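Keeping Fruit Within Reach: Tips for a Small Kitchen

Posted 29 Dec 2021 in Kitchen, Storage

Fruit keeps better when you can see it. A bag of plums at the bottom of the crisper gets forgotten, and by the time it is found there is not much to do except throw it out. In a small kitchen the simplest fix is one basket, on one surface, close to the refrigerator.

Choose a basket with openings in the sides. Air has to move around the fruit or moisture collects underneath and the skins go soft. Plastic is easier to live with than wicker. It can go in the sink with dish soap and be back in use the same day.

Keep the basket low on fruit. A few pieces at a time is enough for most households. Refill it from the refrigerator and the ones at the bottom will not bruise.

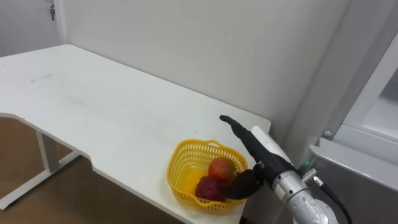
Yellow basket near the corner of the desk, two pieces of fruit inside.

A desk works as well as a counter. If yours is white, wipe it with a damp cloth and a drop of dish soap. For gray scuffs that stay behind, use a paste of baking soda and water, rub lightly, and rinse. Test a hidden spot first. Skip scouring pads, which dull a matte top for good.

Lift the basket when you wipe. Juice from one split peach will dry into a ring that takes ten times as long to get off.

Now the refrigerator. Ripe peaches, plums and pears can go in for up to 7 days. Bananas stay out. Apples do better cold, but keep them away from leafy greens, which yellow quickly beside them. In July, when the kitchen in our Lultwood apartment is warm all day, nearly everything goes in by evening.

Check the door seals twice a year. Close the door on a strip of paper and pull. If it slides out with no drag, clean the gasket with warm water and try again before you order a new one.
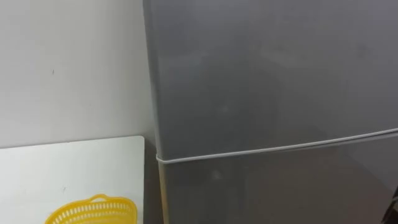 The seam between the upper and lower doors. Crumbs collect in gaps like this one.

For the doors, use a soft cloth barely damp with water and a little vinegar, then dry straight away. Wipe along the grain if the finish has one. Pay attention to the spot where hands land, usually near the edge.

Leave a little space between the table and the refrigerator so both doors open fully. Fruit should not sit in the warm air that comes off the back or side of the appliance.
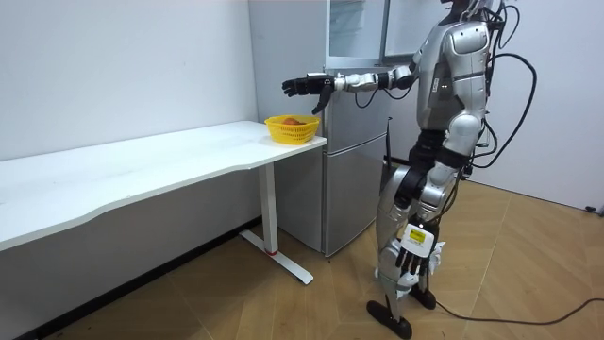

Nwankwo: I do the same with a basket by the fridge, but I line it with a folded paper towel and change it every 3 days. Lemons last much longer that way. Does the baking soda paste work on painted wood too?

Go easy on paint. Try plain soap and water first, and use the paste only on a small patch.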